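**Gikis picks up where it left off**

Big week at Skona! The arm is back on its beam, the gripper is back on the arm, and as of Thursday night Gikis has 497 logged grabs toward the 2000 we said we'd have done by the end of May. I said that number out loud at the winter open house, in front of people eating cake, so I'm kind of stuck with it now.

For anyone who's only ever walked past our corner on the way to the laser cutter: Gikis is the arm we've been putting together in the shared shop, and Grasik is the gripper that goes on the end of it. The names came from two different people on two different nights and yes, we know they don't match. We've been building both on evenings and the odd weekend, and most of the last month went into one small, annoying thing, which was getting the fingers to hold on to stuff that's thin or squishy.

The old fingers were fine with blocks. Everybody's fingers are fine with blocks. We'd put a block down, Gikis would pick it up, we'd clap, we'd go home. Then somebody started bringing in things from their junk drawer and the whole evening fell apart (in a fun way, mostly). Anything skinny would roll out sideways, and anything smooth just slid down until it hit the table. So the fingers got a soft, fuzzy covering on the thick parts, and the wedge in the middle got reshaped twice. I did the first covering myself and it looked like a dog bed. The second one is neater, and I didn't do it.
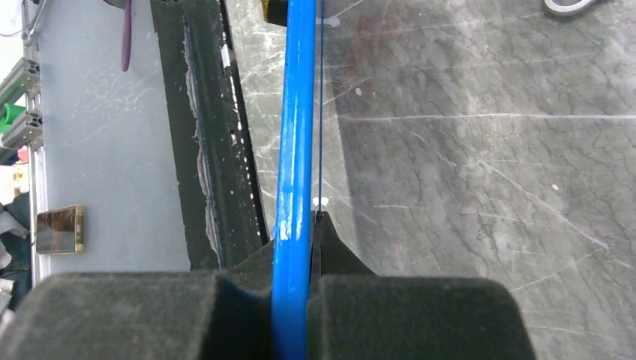
Thin things want a completely different squeeze from fat things, and we had one squeeze setting for the whole gripper. One! So now there's a little table of settings, and whoever is driving picks the one that fits before the run starts. It's clunky and we'll do something smarter later. For now it means you can sit down, choose "skinny" or "flat" or "soft," and get going without editing anything. I'm told my label names are bad. You're welcome to come in and change them.

Cables were the other time sink. Every time the arm swung to one side, the wiring tugged, and after enough tugs a connector would back out and Gikis would just stop halfway through a move and sit there like it had forgotten why it came into the room. We spent a whole evening with everything unplugged on the floor, rerouting and tying things down, and that was easily the dullest night of the project. I'd do it again though, the arm moves so much better. We've had one dropout in the whole run of grabs, and that was me kicking the power strip.

If you haven't been by in a while, a session goes like this. We open up the corner after the woodworking folks have finished sweeping, somebody puts a few things out on the gray marble-look top, and one person drives while another writes. Ten grabs each and then you swap. The swap matters more than I expected – by the end of my turn I'm leaning on the controls and holding my breath, and my grabs get worse and worse. We shut down at 10 sharp, since the building does, and every single time there's someone asking for one more go.

Flat stuff is what I was dreading. Plastic sheets, folders, anything that bends away from you when you touch it. You come down on it with the tips and it skates off across the table, and then you chase it, and then it's against something and you can't get under it. What works best for us is going after an edge with just the narrow tips and leaving the thick part of the fingers out of it completely. You also have to come in way slower than feels natural. The log for flat things has a lot of crossed-out lines in it, and one drawing of a frowning face, which I'm leaving in.
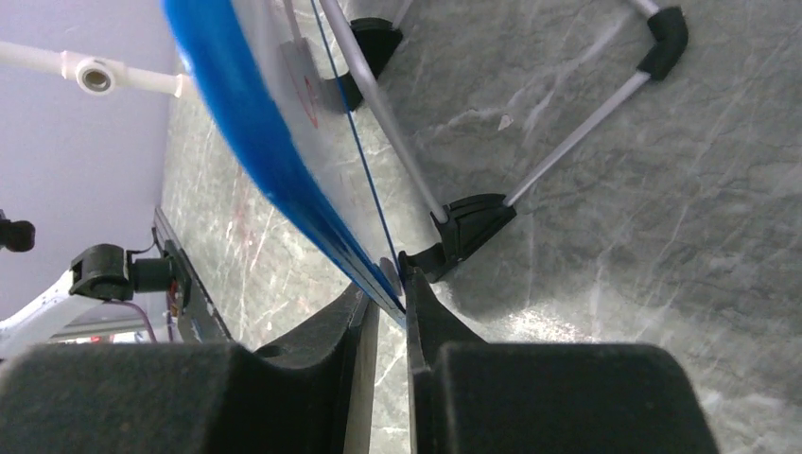

We still lose a lot of time on the camera at the wrist. The view from it is great when you're close in and pretty useless when you're trying to find something across the table, so drivers end up standing and craning their necks, and then they bump the table, and then everything has moved. There's talk of a second view on a monitor, and if you've got an old one at home that you'd like out of your house, please bring it. Any size. We have the stand.

Money is okay for the moment. Granström is my own name on the parts tab at the front desk, in case you were wondering who keeps ordering screws, and the tab gets paid off from the jar at open house. Spare felt, foam and offcuts of anything grippy are welcome too, drop them in the Grasik bin under the bench. Please don't leave broken phones in there. Somebody did.

The soft category is the one people like to watch. Soft things fold up between the fingers and you never know quite what shape you're going to get, and there's always a kid at the rope shouting advice (usually good advice, too). We're after a gentle squeeze that still holds, and the setting for it has changed more often than all the others put together. The plates on the fingers are getting pretty scuffed from all the tries, and I've decided I like them like that. 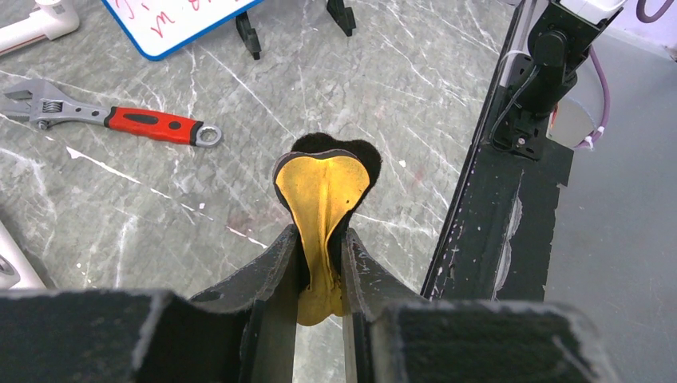
*Granström*

Next up is a proper long session, with the log on a laptop this time so we can stop squinting at my handwriting. We're hoping to get a big chunk of the remaining grabs done in one go, and for that we need drivers. You don't have to know a thing about robots. If you can work a TV remote you'll be fine after a couple of tries, and the person writing will talk you through the rest.

We also want more stuff to pick up, 10 new things at least. Household junk is perfect – small, light, nothing sharp and nothing you'd be sad to see squashed. Put your name on it if you want it back. The sign-up sheet is on the door by the sink, and the pen on the string works if you shake it.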